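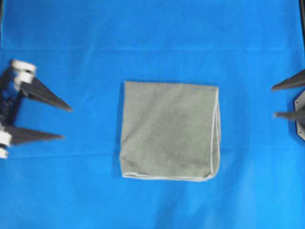 Vimala Shetty has written folding instructions for the linen service Ullance for nine years, and she starts every cloth the same way. The base layer is blue so that a gray towel shows its outline, and the first fold goes on the right, leaving a rounded edge with the piping along it. "Check the layers there," she says. "If they line up, stop touching it."

Her current sheet covers 31 items. The corner gets its own entry:

- Take the corner to a point before lifting. A knit edge sheds lint, so wipe the base cloth afterward.

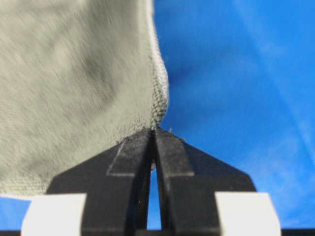 - Close any zipper before folding. "An open one pulls the fabric out of square."
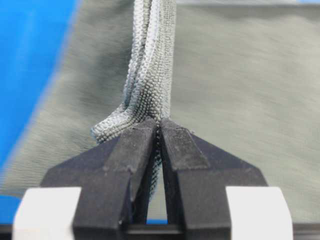 *Gray zipper tape on gray-green fabric.*

Shetty turns each piece 90 degrees between folds — never the base cloth.
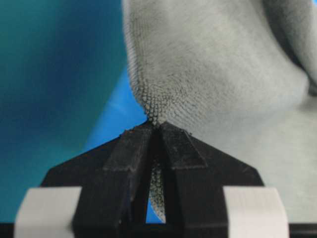 Small knits are the last section, and the shortest. Shetty wants them handled by the fingertip, where a light gray glove comes down to a point and the mesh of dark dots is easiest to see. "Press there and you can read the stretch," she says. The next revision is due in December.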